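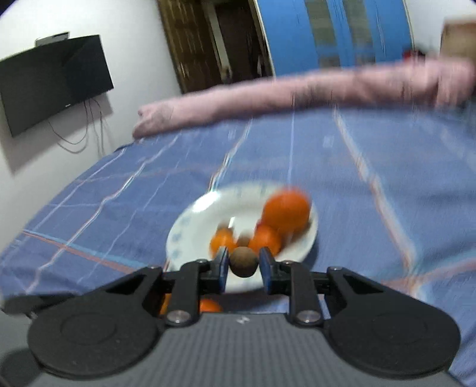
Oranges on one of the flower-rim plates, on a blue plaid sheet. See item 4.

Flurniten Guest House
Minutes of the housekeeping and kitchen meeting, 16th July
Held in the breakfast room

Present: Italo Marino (chair), Şengül Ateş (minutes), front desk, kitchen, both housekeeping shifts
Apologies: night desk

1. Minutes of the last meeting

Agreed with one correction. Under "Towels" the line should say that pool towels are kept on the second floor, not the first. Şengül has changed the file copy.

2. Matters arising

The lock on the linen room has been replaced. There are two keys. One stays at the front desk and one goes with whoever is on the early shift.

The toaster in the breakfast room still trips the breaker if the kettle is on. Italo will call the electrician again. Until then the kettle is to be filled and boiled in the kitchen.

The missing box of pillowcases was found behind the spare crib. Closed.

3. Sheets

All 28 rooms now have the blue plaid sheets on the bed. The old white sets have been washed and bagged. Housekeeping asked what to do with them. It was agreed to keep the ones in good shape as spares for the roll-away beds and cut up the rest for cleaning cloths.

The early shift said the blue sheets hide creases better than the white ones but it is harder to see a stain in the evening with only the lamp on. Ceiling light to be switched on when making up a bed, including for late check-ins.

There was some discussion about which way the stripes should run. Nobody had a strong view. Left to the person making the bed, provided both beds in a twin room match.

Atach has quoted $1064 for another batch of sheets and matching pillowcases. Italo thinks this can wait until November, when the house is quieter. The late shift disagreed and said that with two full changeovers in one day there is no slack at all if a washing machine goes down. Italo will ask Atach whether the order can be split, with half now and half later.

4. Fruit plates

This took up most of the meeting.

The plates are the white ones with the small blue flowers around the rim. Kitchen has been sending them up with oranges and nuts for arriving guests since the start of the season. Comments from guests have been good. Several have written about them in the book at the front desk, and one family asked where they could buy the plates. Front desk did not know. Şengül thinks they came with the house.

a) What goes on the plate. Kitchen would like to settle on three oranges for a double room and two for a single, and stop there. Larger plates have been going up on some days and the fruit rolls off when the plate is carried. Agreed. Sizes can be mixed. Small oranges are fine for the children's rooms as they are easier to peel.

b) Nuts. Housekeeping reported finding shells in the beds and in the bathroom drains. A small bowl for shells was suggested. Kitchen has enough of the glass dessert bowls to put one in each room. To be tried for a month. No nuts at all to go to a room where the booking mentions an allergy, and front desk will mark these on the arrivals sheet in red pen. Kitchen asked that the sheet come down by ten in the morning, as it has been arriving after lunch.

c) Where the plate is put. The practice has varied. Some of the team set it on the bed, where guests see it as they open the door, and others use the desk. The early shift prefers the bed. The late shift said an orange ended up under the blanket in room 9 and was not found until the next changeover. Italo asked for one rule for everybody. After a vote it was decided that the plate goes on the desk, and in the four attic rooms that have no desk it goes on the bed, in the middle and away from the pillows.

d) Stains. Orange juice came out of the blue sheets in a normal wash when it was treated the same day. Marks left over a weekend did not. Anyone who sees juice on a sheet should put it in the separate bag on the cart. A bottle of stain remover will be kept next to the sink in the laundry.

e) Supply. Skora delivers the oranges twice a week. The last two boxes had soft fruit at the bottom. Kitchen will open and check each box before signing for it. Skora has offered a lower price if we commit to 2000 oranges over the season. Kitchen will go through the booking calendar and say at the next meeting if we would use that many. Any oranges left over go to breakfast for juice.

f) Collecting plates. Plates are to come back to the kitchen the same day as check-out. Three have chips in the rim and have been taken out of use. They can go under plant pots.

5. Laundry

Ticona, who take the towels, are changing their pick-up time from morning to mid-afternoon. Bags must be tied and left inside the back door. They should not be left in the yard. The 200 new laundry tags have arrived and are in the drawer under the folding table. Please write the floor number on each tag, in marker, before it goes on the bag.

The dryer on the left is slow again. The lint filter was cleaned during the week and it made no difference. Şengül will look for the warranty.

6. Carts

The second-floor cart has a bad wheel and pulls toward the wall. There are new scuffs along the corridor by the linen room. Italo will order a wheel. Late shift will use the small cart for now.

7. Any other business

Front desk asked for a spare key to the bicycle shed. Agreed.

Kitchen would like the breakfast room windows closed at night on account of the wasps. Night desk to be told.

Housekeeping asked if the vacuum from the first floor could be returned to the first floor.

Actions
Italo: electrician, Atach quote, cart wheel, shed key
Şengül: dryer warranty, note to night desk, new wording for the room checklist (plate on desk, attic rooms on bed)
Kitchen: shell bowls, checking Skora boxes, orange numbers from the calendar
Front desk: arrivals sheet to kitchen by ten, allergies in red
Housekeeping: sort old white sheets, label laundry tags

Next meeting: same room, date to be posted on the board by the linen room.

Minutes taken by Şengül Ateş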